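Ticket 895 - Placemats slide on dining tables, plates do not stay in place
Opened by: Agata Fiore, Prendstead guest house
Assigned to: Trevor Kowalchuk, Venard table supplies
Status: Waiting for customer

Agata Fiore, 28/02/2019
Good morning. We received the striped woven placemats for our breakfast room and I have a problem with them. When a guest pulls the chair closer, the mat moves on the wood and the soup plate goes with it. I noticed it at three tables. The old mats from you did not do this.

Trevor Kowalchuk
Thank you, Agata. Which plates do you use, and how do you place them? Please also tell me if the tables were oiled or waxed recently.

Agata Fiore
We use the white deep plates with the wide rim. The tables are light wood and they were waxed in July, not after. I set one place the way my colleague Samuele does it, with the plate a little too far back, so the rim goes past the mat.
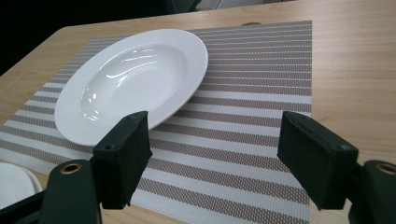

Steps to try
1. Wash the mat in warm water with a little soap, both sides, and dry it flat for roughly four hours.
2. Wipe the table with a damp cloth to remove old wax, then dry it well.
3. Put the plate fully on the mat - the rim should not touch the wood.

Agata Fiore
Step 3 is done, and it is a bit better. I will do steps 1 and 2 tonight after dinner service and write again.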